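Krajčí Print Workshop — Press Room Inspection Checklist (Relief and Lithography)

Form used in: August
Area: ground floor press room, paper store, solvent cupboard, stone rack
Marks used: OK / OK with comment / Not OK / Not checked

Please read the comments also where the mark is OK. Several of them are about things which were good on this round but which I would like the next person to look at again. If you use this form for your own round, do not copy my marks from the last column before you have been at the machine.

BEFORE STARTING

Room lights all working — OK
Floor free of paper, rags and cables — OK with comment
Comment: A packing strap was lying by the door to the paper store. I removed it. Straps go in the bin at the time when the parcel is opened, not later.

Emergency exit opens from inside without key — OK
First aid box sealed and in date — OK with comment
Comment: The seal was whole, but the eye wash bottle stands behind the box and one must move the box to reach it. I put it in front. It should remain in front.

Last inspection sheet available on the hook — Not OK
Comment: The sheet was not on the hook and I found it in the drawer of the type cabinet. Without the old sheet it is not possible to see if a fault is new.

FLATBED LITHO PRESS (PLESETTI)

Bed travels full length without jump — OK
Bed stops in place at both ends — OK
Scraper bar seated, leather not split — OK with comment
Comment: The leather is not split, but it has become hard at one end. It was greased with tallow and left overnight. If it is still hard at the next round, order a new strip from Clurton and write the order on the sheet. We have had the case before that three people believed that another person had ordered it.

Pressure screw turns freely, lock ring present — OK
Tympan sheet flat, no cracks, greased on upper side only — OK with comment
Comment: There was grease on the lower side too. This makes a mark on the backing paper and afterward on the print. Wipe the tympan on both sides and begin again.

Lever returns fully and stays up — Not OK
Comment: The lever stays up when it is pushed firmly, and falls slowly when it is pushed only a little. I have hung the red card on it. Until the catch is repaired, the press may be used only by members who have press permission, and with a second person in the room. A person who is alone can do the graining or cut paper on that day.

Crank handle guard — OK
Warning label readable from the working side — OK with comment
Comment: Readable, but there is ink on the lower line. Clean with vegetable oil. Do not use solvent, the print of the label comes off.

Distance between end of bed and wall — OK
Comment: The rule is 90 cm with the bed fully out. I measured with the bed fully out and not with the bed in the middle, as it was done on an older sheet.

STONES AND STONE RACK

Rack fixed to wall, bolts tight — OK
Shelves straight, no bending under load — OK
Large stones on the lowest shelf — Not OK
Comment: One large stone was standing on the second shelf. I did not move it alone and nobody should. It was moved down in the afternoon by two persons with the lift cart. I understand that the lowest shelf was full when somebody came with it, but in this case some small stones go up, and the large one goes down.

Edges rounded with file, no sharp corners — OK with comment
Comment: Two of the small stones have sharp edges on the short side. They are marked with chalk. Please file them before graining.

Stones checked for cracks — OK
Comment: I knock on each stone with the wooden handle and listen. A good stone gives a clear tone. I also wet the surface and watch it as it dries, a crack remains dark for longer. If you have doubt, do not put the stone in the press. A stone which breaks under the scraper can hurt the hand of the printer, and the bed also suffers.

Lift cart: wheels, brake, platform — OK with comment
Comment: The brake on the left side needs two pushes. Oil was given. The platform goes up evenly. Maximum load on the plate is 100 kg and this plate must not be painted over.

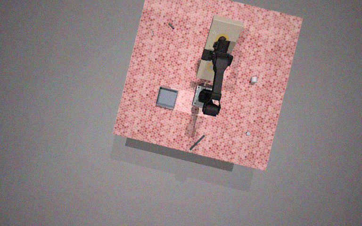 Graining sink drain free — OK
Grit buckets covered and labeled — OK with comment
Comment: The covers are all there, but the coarse and the medium cover had changed places. One grain of coarse grit in the fine grinding is enough to make a scratch over the full stone, and then the work starts from the beginning. The labels will be put on the bucket itself in the future, and also on the cover.

Levigator handle turns, no rust flakes — OK
Rubber mat in front of sink — OK
Water does not reach the socket by the sink — OK
Comment: The socket has its cover and the cover closes by itself. I tested it 4 times.

RELIEF PRESS AND HAND PROOFING PRESS

Cylinder clean, no dried ink at the ends — OK
Grippers open and close evenly — OK with comment
Comment: The outer gripper on the operator side holds the thin paper less strongly. For heavy paper there is no problem. For Japanese paper, please make a test sheet first.

Side guards in place — OK
Packing correct and not older than one season — Not OK
Comment: The packing has at least one sheet too much, and in the middle there is a folded piece which somebody added to help a low block. It is allowed to do this for one's own edition, but it must be taken out after. I took it out. The next printer would get too much pressure and maybe would not know why.

Type-high gauge available at the press — OK
Lino and wood blocks stored flat — OK with comment
Comment: Flat, yes. But two cherry blocks were lying directly under the window where the sun comes from noon. They should be in the cabinet.

Cutting tools in the closed box, points covered — OK
Bench hooks without loose strips — OK
Sharpening stone has its oil and its lid — OK

SOLVENT CUPBOARD AND INK TABLE

Cupboard closes and locks — OK
Ventilation works with door closed — OK
Comment: Hold a strip of newsprint at the lower grille. It should be pulled in. It was.

Containers in original packaging or with proper label — Not OK
Comment: One jam glass with clear liquid and no label. Nobody could say what it is, so it went into the hazardous waste. I ask once more, do not fill solvent in food glasses, not even for one hour.

Skasix plate wash: amount in the room — OK
Comment: The house rule is 2 liters in the press room and the rest in the outside store. The can was closed well and standing in its tray.

Gloves in sizes small, medium, large — OK with comment
Comment: Small is nearly finished. The members with small hands then take large, and with large gloves it is easy to get caught at the roller. Order small.

Rag bin: metal, lid closes, emptied daily — OK with comment
Comment: The lid closes. It was not emptied from the evening before. Rags with linseed oil can become hot without any flame, and for this reason the bin is emptied also when it is only half full.

Ink slab without chips on the edge — OK
Leather roller hung, not standing on its nap — OK
Composition roller free of flat places — OK with comment
Comment: A small flat place can be felt with the finger, but it does not show in the ink film. To be watched.

Gum arabic and acid bottles on the lower shelf, tray below — OK
Face shield near the acid shelf, not scratched — OK with comment
Comment: It has light scratches. One can see through it well enough to mix the gum etch. A new one is desired for the next budget.

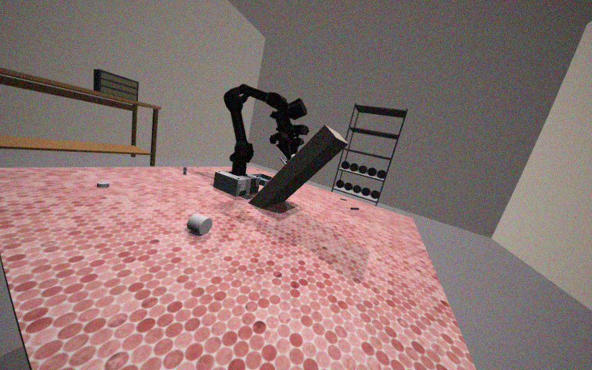
Rendered view: black robotic arm near the far side of a tabletop with a pink, pebble-like pattern.

PAPER STORE

Shelves dry, no smell of mold — OK
Guillotine blade locked in lower position — OK
Guillotine finger guard present and tight — OK with comment
Comment: It is present, and it was loose. I tightened it with the key which hangs on the side. If the key is not hanging there, please do not tighten with pliers, the nut is soft brass.

Damping box clean — Not OK
Comment: Gray spots on the blotters. The blotters were thrown away and the box was washed and left open. It can be used again when it has fully dried. Please take your damp paper home or dry it between boards when you finish. The box is not for storage.

Drying rack springs — OK
Step ladder, feet and hinge — OK

POINTS WHICH REMAIN OPEN

Catch of the lever on the Plesetti press. The red card stays until the repair is written on this sheet.
Scraper leather, decide at the next round. Supplier is Clurton.
Labels on the grit buckets themselves.
Two small stones to be filed (chalk mark).
Small gloves.
Face shield, not urgent.
New blotters for the damping box.

REMARK ABOUT FILLING THE FORM

Some members asked me if it is needed to write a comment when all is good. It is not needed. But if you had to do something to make it good — tighten, wipe, move, empty — then the mark is "OK with comment" and the thing you did is written down. A screw which must be tightened on each round tells us something about the machine, and we can only see it when each person has written it.

"Not checked" is also an accepted mark. If the press was in use for an edition and you did not want to disturb the printer, write "Not checked" and come back at a quiet time. The early morning is best, the room is normally free before the first printers come and there is good light at the stone rack.

Completed sheets go on the hook by the door.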